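Wrist camera in sim: grasp check says "no object" when the part is clearly between the fingers

Forum > Manipulation > Simulation and perception
11 replies

yevd_demchenko
Hello all. I write this slowly because English is my third language, please ask if something is not clear.

I am working on a grasp verification node for our pick project (internally we call it Folus). The node takes the wrist camera image after the gripper closes, and it must answer one question: is there an object between the fingers, yes or no. In training it has very good results. In the closed loop in simulation it says "no object" in many cases where I can see with my own eyes that the part is there. It happens almost only with the dark parts.

The network is small, a segmentation head with two classes, object and gripper, plus background. After the segmentation I compute the overlap between the object mask and a fixed region between the finger tips. If there are fewer than 2,000 object pixels in the region, the answer is no. The training set is 3,830 rendered images.

I already checked the camera pose, and it is the same in training and in the loop. I also checked the color channel order, because I made this mistake once before.

Yevdokiia

Marquez
First thing I would look at is that fixed region. If you placed it between the tips when the gripper is open, it will be wrong when it is closed.

yevd_demchenko
Thank you. The region is computed from the finger joint positions, so it moves with the fingers. I drew it on top of the image and it looks correct to me.

curnska
Can you post one of the failing images? Without the overlay please. The raw render is more useful.

yevd_demchenko
Yes, I should have done it in the first message. This is the raw input, same as the network receives, before resize. The node gave "no object" for it.

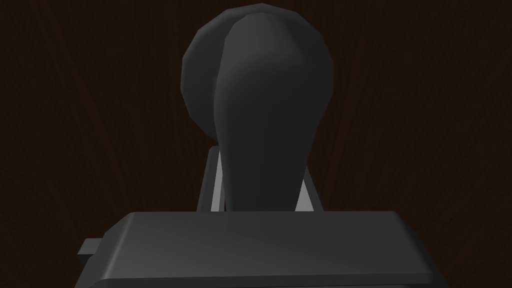
Wrist view, dark gray knob part, light finger plates on both sides of the stem. Node output: no object.

When I look at the mask, the wide upper part is labeled "object" only in pieces, and the lower stem is labeled "gripper" almost completely. The region between the fingers is mostly on the stem, so the count falls under the threshold.

curnska
Then I think you have your answer already. Your part is dark gray. The gripper body at the bottom is dark gray. The stem goes down and meets the upper edge of the body, with very little contrast there. The network learned that dark gray connected to the bottom of the image means gripper, and this is quite a reasonable thing to learn if most of your training parts had other colors. Did they?

yevd_demchenko
I counted now. In the training set 15 object meshes are used, and only 2 of them have a dark material. Both are flat parts, they never reach so high in the image. So you are probably right.

jmacapagal
I disagree a little with the direction here. Adding dark objects to the set will fix this part, and then the next part will break it again. You are in simulation, and later on a real arm, and in both cases you know exactly where the gripper is. Why does the network have to find the gripper at all?

Render a gripper mask from the URDF and the joint state, subtract it from the image, and ask the network only for "object or background" in what remains. The body doesn't move in the wrist camera, so that part of the mask is constant. Only the finger plates need to be updated.

Jayson

curnska
This works beautifully in sim and then you have a real camera with a mount which bends two millimeters, and your rendered mask is eating the edge of the object. I had this exact problem. For a thin part it was a disaster.

jmacapagal
You dilate less and you calibrate better. I also had a bent mount. We fixed the mount.

Skastance
Both of you can be right for different deadlines. Yevdokiia, is this going on hardware soon?

yevd_demchenko
In March, if the planning part is ready. So I have some weeks, but not many.

Marquez
Has anyone asked about depth? Look at the image again, the rounded head sits in front of a brown wood surface and the fingers are pale. In color the only hard place is the stem against the gripper body. In depth, the body is much nearer to the camera and there should be a clear step at its back edge. If you have a depth channel in the simulator, it is free.

yevd_demchenko
We have depth in the simulator, but the real wrist camera has a minimum distance, and the fingers are closer than this. I would get holes exactly in the region where I need data. So I don't want to train with a signal that I will lose later.

Marquez
Fair enough. That kills it.

Skastance
One more thing that I notice, and it is a separate problem from the labels. A threshold in pixels is fragile. A part with a narrow stem will give fewer pixels than a wide one even with a perfect mask. I would use the fraction of the region that is covered, and I would combine it with the finger gap. If the fingers were commanded to close fully and stopped before, something is holding them open. This check costs you three lines of code and has no neural network in it.

curnska
The finger gap alone is not enough, a cable or a bad zero offset can do the same. But as a second vote I agree.

jmacapagal
Agree on the gap. Also please randomize the materials of the gripper body in training if you stay with the three classes. If the body is always the same dark gray, color is the cheapest feature and the network will use it. Give it red bodies, white bodies, striped bodies. I still prefer the rendered mask.

yevd_demchenko
Thank you to everybody. I will try in this order: first random materials for both the objects and the gripper body, then the fraction instead of the pixel count, then the rendered mask as a separate branch so I can compare. I will keep the image above in the test set and not train on it.

A question to Jayson: when you render the mask, do you use the commanded joint state or the measured one?

jmacapagal
Measured, always. And take the one with the timestamp closest to the image, not the latest one you received. With the latest one the fingers in the mask run ahead of the fingers in the picture while the gripper is closing.

yevd_demchenko
Update. I trained again with random materials for objects and body, the other settings are the same. The stem in the posted image is now labeled "object" down to the edge of the body, with a small wrong area near the right plate, where the base of the part partly hides it. The answer from the node is "object". I have not done the full closed loop test yet, so please don't take this as a final result.

The old model also had one strange effect that I see only now when I compare the masks. It called some of the dark grain in the wood "gripper", near the bottom on the left side. The new one doesn't do it.

curnska
Good. The area by the right plate is what I would watch. Put more training images where the part covers one finger, with different amounts of cover on the left and on the right.

jmacapagal
Or use a mask :)

If you do the comparison, please post the numbers for both branches, including the cases where the gripper is empty. A verifier that always says "object" also passes the image in this thread.

yevd_demchenko
Yes, the empty cases are in the test set. I will post both tables here when the second branch is trained.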